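Ticket 326
Queue: Equipment requests and faults
Subject: Second hand for sorting cell, repair or replace, and what to put in next year's budget
Status: Open, waiting on quote
Priority: Normal
Site: Sisholm

Opened Monday, 08:40

The left hand on the sorting cell has started dropping out during the morning run. The controller reports a lost connection, the arm stops where it is and the belt stops with it. A restart clears it. It has done this 4 times since the last service visit, always in the first hour.

I am raising it as a purchasing ticket as well as a fault because the hands come up for renewal in the same budget round. If we are going to pay for a repair I would like to know first whether we would be better off putting the money towards a new one.

What I need from this ticket:
1. A likely cause.
2. A price for repair and a price for replacement.
3. A decision on whether to hold a spare.

Update, Monday, 11:15

Checked so far:
Power supply at the cabinet: fine.
Emergency stop circuit: fine, no trips logged.
Software version: same on both arms.
Swapped the network lead at the cabinet end: no change.
Ran the arm through its home routine 20 minutes without the belt: no fault.

The fault has only come up with the belt running and the arm reaching out. That points me towards the cable or its connector, but I have not proved it. The connector at the wrist is a small metal one and the cable has to have enough slack to follow the arm.

Update, 13:30

Asked Lu for prices by phone, written quote to follow. They gave me these to plan with:

Replacement cable, wrist to controller: 207
Inspection and bench test of one hand: 285
New hand: price on application, lead time longer than we would like

Both prices are before VAT and carriage. The inspection fee comes off the bill if we go ahead with a repair through them. It does not come off the price of a new hand.

Work on the cell is carrying on with single flat parts from the white plastics tray, at reduced belt speed. The arm comes down over the part with the thumb low and the fingers out, and the parts have a hole in the middle, so there is an edge to get hold of.
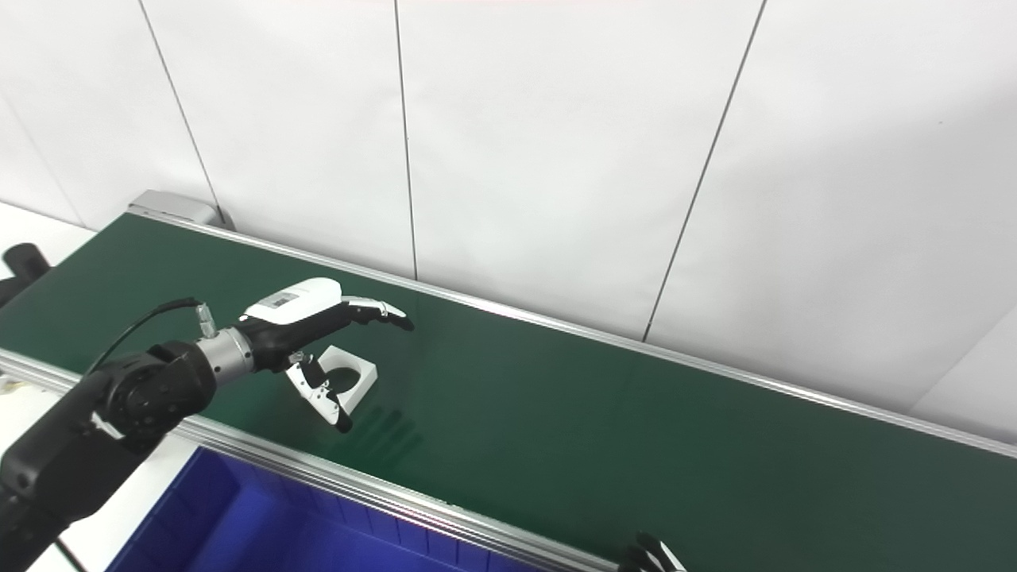

Reply from Herkex, 14:05

Before you spend anything on the hand, please order the cable. We had the same message on two of our cells and both times it was the cable, which had been tied too tightly at the elbow. We sent one hand away first and paid for an inspection that found nothing. The cell was down for nine working days. We now treat cables as a consumable and budget for one per arm per year. I would also ask Lu whether the new hands use the same connector. Ours did not, and we had to buy an adapter for each arm that was not on the original quote.

Update, 15:20

Thanks, that is useful. I have gone back to Lu with the connector question and asked for any adapter to be shown as its own line.

I looked at how the cable is tied on our arm. There is one tie nearer the joint than the manual asks for. I have cut it and refitted it further back. I have left everything else alone so that we know what made the difference if the fault goes away.

Costs as they stand:

Option A, cable only: 207
Option B, cable and inspection: 492
Option C, new hand: waiting on quote

I am asking for approval for option A now. It is within the site limit and does not need to go to Grida for signature. Option B only if the fault comes back with the new cable fitted.

For next year's budget I suggest one spare cable per arm, and a separate line for one spare hand shared between both cells. I would keep the spare hand out of the repairs budget, as it was refused last year when the two were lumped together.

Reply from purchasing, 16:10

Option A approved. Please use the repairs code. For the spare hand, Grida will want to see the hours lost. Can you attach the stoppage log when you send the budget line, and say how long the cell would be down without a spare? They will also ask about the warranty on a hand that sits on a shelf.

Update, 16:35

Cable ordered. Log to be exported at the end of the week. Warranty question sent to Lu with the others.

Next actions:
Fit cable when it arrives and run at full belt speed for one shift.
Chase Lu for the written quote, including lead time, adapter and warranty start date.
Add budget lines to the May draft.

Ticket left open.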